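Housing Services > Resident Handbook > Furnishings and Walls > Small Framed Prints

Care and Display of Small Framed Prints

Residents of Sandoval House are welcome to decorate their rooms with framed prints, provided that the frames are handled, cleaned and hung according to the guidance on this page. Prints supplied with the room remain part of the inventory and should be returned in the condition in which they were received.

Handling

Take hold of a frame by its outer edges. Do not press on the front, and do not carry a frame by its stand or hanging loop. Clear a space on the table before setting the frame down, and lay a folded towel beneath it if the back is to be opened.
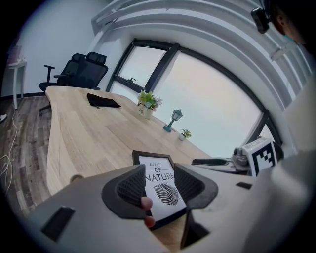 Thin black borders show fingerprints and dust readily. Wipe them with a dry microfiber cloth, working along each side and into the corners. Where a mark remains, dampen one corner of the cloth with plain water. Spray cleaners should be applied to the cloth and never to the frame, as liquid can run under the border and stain the card.

Replacing the Card

Open the back and lift the old card out by its edges. White cards with black lettering should be checked for straightness before the back is closed; a slight tilt is most noticeable where the design has short horizontal lines, as in the "Love of Nature" print. Replacement cards should be no lighter than 133 lb cover stock.

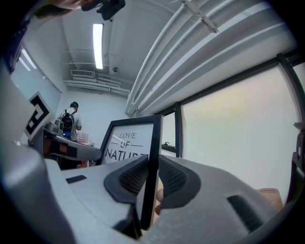
Photo: Wemari Housing Services

Hanging and Standing

1. Frames weighing less than 500 grams may be hung with removable adhesive strips. Press each strip firmly and wait 90 minutes before hanging the frame.
2. Heavier frames require a hook, which must be fitted by the maintenance office.
3. Frames that stand on a shelf should be set back from the front edge.
4. Keep printed cards out of direct sunlight. Black ink may fade and white card may turn yellow.

Storage

Wrap each frame separately in plain paper and store it upright in a dry cupboard. Frames should not be stacked flat beneath books or kitchen equipment. Items left in the basement store after the end of October will be removed.

Last reviewed 12 Jun 2018

Filed under: Rooms & Furnishings, Cleaning, Walls

Related pages
Removing Adhesive Strips from Painted Walls
Care of Wooden Tabletops
Shelf Fittings in Asteck Annex
Room Inventory: Form 19
Requesting a Wall Hook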